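3.2 Kitchen layout and the sharing of washing-up

The second part of the survey asked households in Clenlow how the washing-up was divided and where in the kitchen it was done. Of the 678 households that returned a form, most described a single run of worktop with the sink let into it, so that dirty plates, clean plates and food being prepared all had to share the same surface. Kılıçarslan and Calvo have argued that this arrangement tends to place the whole task on one person, as a second adult standing at the counter is felt to be in the way. Our returns give partial support to that view. In homes where the clear worktop beside the sink was short, respondents more often named one person as responsible for the dishes on every day of the week.

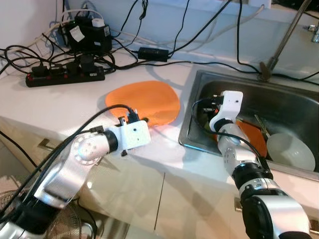
The pattern was weaker where the household included children over the age of 11. In these homes the task was often split into stages, with one person clearing the table, another washing and a third putting away. Respondents wrote at some length about the point at which one stage ended and the next began. Plates left beside the sink were regarded by some as a job finished and by others as a job left undone, and this difference of opinion was the most common source of complaint in the free-text answers. Farooqui reports similar complaints in her interviews with tenants in Pekora, although the kitchens there were larger and many had a separate table.

A further question dealt with stacking. Respondents were asked whether plates were stacked before washing, after washing, or at both times. Stacking before washing was the usual practice in smaller kitchens, where it freed part of the worktop. Several respondents objected to it on the grounds that the underside of each plate then had to be cleaned as well. The form did not distinguish between stacks left on the worktop (Figure 2) and those placed in the sink itself, and the two cannot be separated in the analysis.
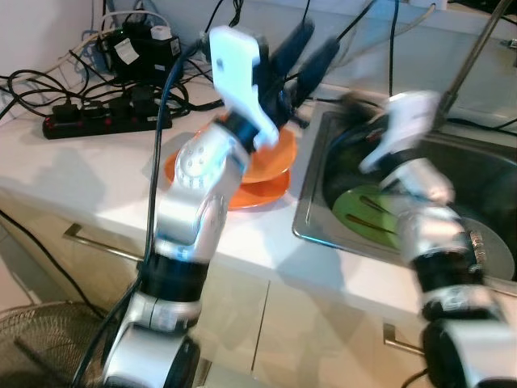 Figure 2. Stacked plates on a worktop with a stainless steel sink.

Follow-up visits were made in February to a smaller group of homes, chosen to cover both rented and owned property. The visits were carried out by Nerea Calvo and Zarmeena Farooqui, who used the interview guide drawn up for the earlier Rurnel study with minor changes of wording. Each visit included a conversation with every adult who was at home and willing to take part. Where adults in the same household gave different accounts of who washed up, both accounts were kept and coded separately. Differences of this kind were frequent, and they were greatest for tasks that took little time, such as wiping down the worktop or emptying the draining rack. The treatment of these paired accounts is set out in Section 3.3.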